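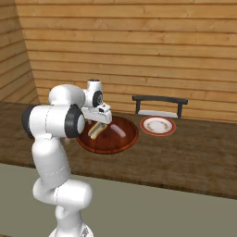
Figure 2. Simulated kitchen counter for the bun task, with the arm over the tray, the bun and sausage set apart, and the plate to the right.

3.2 Simulated counter

The arm was assembled in January in the shared workshop at Gumham, where bench time is limited and the counter has to be cleared for other members every evening. We therefore built a simulated counter first and used it for all of the early task design. The scene was modeled by Areeba Jatoi and Hatem Hamdy. We call it Natinow in the rest of the paper.

The task has two stages. The arm must pick up the sausage and lay it in the split of the bun, then move the filled bun to the plate. Both food items start on the round wooden tray. In the layout of Figure 2 they lie on opposite diagonals with bare tray between them, so the gripper can close on either one without touching the other. Starting poses are drawn at random inside the rim, and a layout is rejected if the two items overlap.

The chair and the plank walls play no part in the task. We kept them after early policies trained against a plain gray background did poorly on the workshop camera, which looks across the counter at a cluttered wall. Surface textures and lighting are varied between episodes – the geometry of the room is not.

Contact was the hardest part to get right. The bun is modeled as a single rigid body, and a real bun gives way when gripped. Ismail Hamdy tried a soft-body version, but it slowed the simulator too much to be useful on the one desktop machine we had. We returned to the rigid bun and lowered the gripper force limit instead.

We generated 1000 layouts and used 800 for training, with the rest held out. An episode counts as a success if the sausage is in the bun and the bun is on the plate when the arm returns to its rest pose. Partial results – sausage placed, bun not moved – are reported separately in Section 4. The scene files were frozen on 2023-03-28, before any of the workshop trials were run.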